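How the monks of long ago helped to keep books alive

Do you like books? Today you can find a book in a school, in a library, in a shop, or on a screen. But long ago in Europe there were no printing machines. Every book was written by hand, one letter after another. Many of the people who did this work were monks and nuns, and in this text you will learn how they lived and how they made their books.

What is a monk?

A monk is a man who chooses to live with other men in a house called a monastery. They share their meals, their work and their prayers. A nun is a woman who lives in a similar way with other women, and her house is often called a convent. Monks and nuns promised to own very little. Their clothes, their bowls and even their beds belonged to the whole house.

The day in a monastery was long. A bell rang when it was still dark and everybody went to the church to sing and pray. After that came the work. Some monks worked in the garden, some baked the bread, some took care of sick people. And some of them went to write.

The writing room

The place for writing had a difficult name: scriptorium. It comes from a Latin word which means "to write". In some monasteries it was a real room with big windows. In others the monks wrote at small desks along a covered walk, where the daylight was good. They tried not to use candles near the books, because one small fire could burn the work of many years.

In winter it was hard to write. Think of a morning in January, with no heater and with a cold wind at the window. The fingers become stiff and the ink can freeze. Sometimes a tired writer put a little complaint on the side of the page, about the cold or about his sore back. We can still read some of these complaints today.

What was a book made of?

Paper was rare in Europe for a long time. The monks wrote on parchment, and parchment was made from the skin of animals such as sheep, goats and calves. The skin was washed, stretched on a wooden frame and scraped until it was thin and smooth. A large skin could be folded 2 times to make 4 leaves. So for a thick book you needed a whole group of animals! This is one reason why books were so expensive.

The pen was a feather, very often from a goose. The writer cut the end with a small knife, and he had to cut it again many times in a day. The same knife was useful for mistakes. If he wrote a wrong letter, he scraped it away carefully and wrote the right one on top.

Black or brown ink could be made from oak galls. These are little round balls which grow on oak trees when an insect lays its egg there. For red, blue and green the monks used stones, metals and plants. In the most beautiful books there was also real gold, in leaves so thin that a breath could blow them away.

Why is it important for us?

The monks copied the Bible and many prayer books, but they also copied books about stars, plants, medicine and the history of Rome. Some of these old works would be lost today if no monastery had made a copy. Other people saved old knowledge too. In cities like Baghdad and Cordoba there were great libraries, and scholars there translated Greek books into Arabic. Later many of them were translated again, into Latin, and so they came back to the north.

In the 1400s the printing press came to Europe. A printer could make many copies in the time a monk needed for one. Slowly the writing rooms became quiet — but not everywhere, and some monks continued to write by hand because they loved it.

Try it yourself

Take a sheet of paper and choose the first letter of your name. Draw it very big, and put leaves, birds or funny animals inside and around it. Then copy 4 lines from your favorite book next to it, as neatly as you can. How long did you need? Now think of a book with 268 pages!

Words to remember

Convent: a house where nuns live together.
Monastery: a house where monks live together.
Parchment: animal skin prepared for writing.
Scriptorium: a place where books were copied by hand.
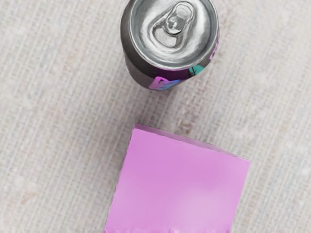

A drink can and a pink block, computer picture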